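Home | Start Here | Blog | Work With Me | Contact

Stop Pricing by the Hour

By Natalie Furnival
August 7, 2022

When I left my job at Moffat, I set my rate by dividing my old salary by the hours in a work year. I came up with 30 dollars. It seemed fair, and it was a mistake.

An hourly rate punishes you for getting better. My first client, a small shop called Wemis, needed a set of welcome emails. They took me 20 hours. The next client wanted the same thing and I finished in far less time, so I earned less for better work. I kept doing this for most of a year. 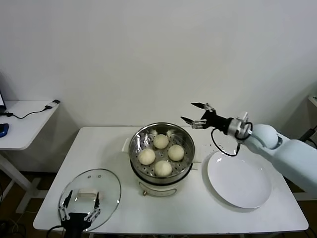
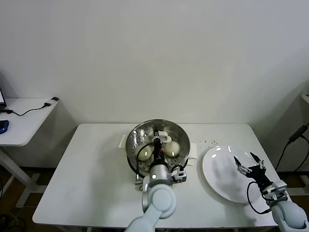

I now charge a flat price for each project. A set of welcome emails is $475, and the client knows that before we start. Some new freelancers tell me this feels dishonest if the work goes quickly. I don't agree. People who buy steamed buns pay for the buns, and they don't ask how long the basket was on the table. Your client is buying emails that are ready to send.

Flat pricing does have a cost. If you guess wrong, you eat the difference. I lost money on a job for Idurach because I never wrote down how many rounds of changes were included, and we went through four. My agreements now say two, with a price for each extra round.

I would still start there if I were leaving a paycheck this September. Pick one service, put a price on it, and leave it alone for three clients. Then raise it if you were too busy to answer your email.

12 Shares | 4 Comments | Share | Pin | Tweet

Previous Post | Next Post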